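2019-01-18
Small kitchen bench, Grekdale workshop
Written by L. Pascu

I continue the notes on the gas burner and the blue pot. The last pages are from November and some of them I cannot read well myself, so this time I try to write slower.

Purpose of today: to see how the pot sits on the pan support, and to decide if the wire clips stay or go. The second question is if the support is good for the smaller pots also. Nava asks for this from the beginning and until now we only looked at the big one.

Before starting I cleaned the glass. I used warm water with a little washing-up liquid, then a dry cloth, then a second dry cloth. The black glass shows every finger mark and I prefer to have it clean when I look for new scratches. There is one old scratch near the back, 9 mm long, which is already in the November list. I found no new ones today.

I took off the pan support and the burner head and washed them separately. Between the slots of the ring there was some burnt sugar, from the jam test I suppose. A wooden stick removed most of it. Please do not use the steel brush, it makes the slots wider with time and then we compare two different burners without knowing it. After washing I left the ring on paper until it was fully dry, and I put it back only then. It must sit flat. If it turns under the finger it is not in its place.

Then the pot. I set it on the support with the bulge on its side turned a little to the left, as in the earlier tests, and put on the clips, one left and one right.

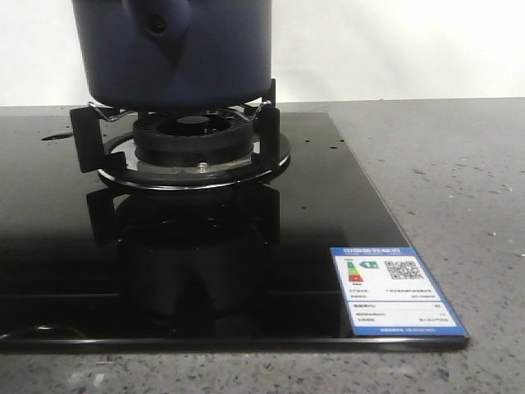 Blue pot on the pan support, one wire clip each side. Burner head and drip ring below.

Notes on the clips. They are thin wire and they bend easily, so the angle is never exactly the same two times. I put them on and took them off 13 times. In 3 of these the left clip jumped away when I pressed the pot with my palm from the side. The right clip stayed in every case. I think the left one was bent too open by somebody who wanted to fit a wider pot. I closed it with the flat pliers, only a little, and after this it held. I would not say the problem is solved, it is better to try again when the support was hot and cold several times.

For cleaning they are not practical. You must remove both before you can lift the pot, and with wet hands this takes patience. Likari wrote in their letter that a user will "get used to it". I am not so sure. My wife would throw them in the drawer after the first week and I would do the same.

Stability without clips: I took both off and pushed the pot slowly with one finger at the height of the handle. When empty it slides before it tips. With water up to the half it does not slide from one finger at all. So for a full pot the clips give very little, and for an empty pot it is not dangerous if it moves. This is my opinion and I ask Brokow to repeat with his own hands before we write it in the report.

Small pots: I tried only the milk pan. It stands, but I must look for the middle each time, and if I put it fast it leans. For me this is not acceptable for a daily kitchen. I did not try the coffee pot because it was in use.

Water test: one filling, 1 litre, lid off, middle flame. I wanted to do it three times but the bottle was nearly empty and the new one comes later, so the times are not worth writing. The flame was even on all sides, I looked at it with the light off. No yellow tips.

The small screw in front of the burner base: I checked it with the short screwdriver and it was tight. In the old notes it is written that it gets loose, so please check it each time and write it down even when nothing happened.

The drip ring I wiped in place. Some water always stays below the rim, it is good to go there with the corner of the cloth.

Counter for the burner is at 4000 lightings now, I wrote it also on the sheet at the door.

To do:
- repeat the clip test after heating
- Brokow: push test, empty and half full
- coffee pot and the small enamel pan on the support
- order gas bottle, ask for the same type
- bring back the flat pliers to the other bench (I have them in my drawer)
- answer to Likari about the clips, I will write the draft and Nava corrects my English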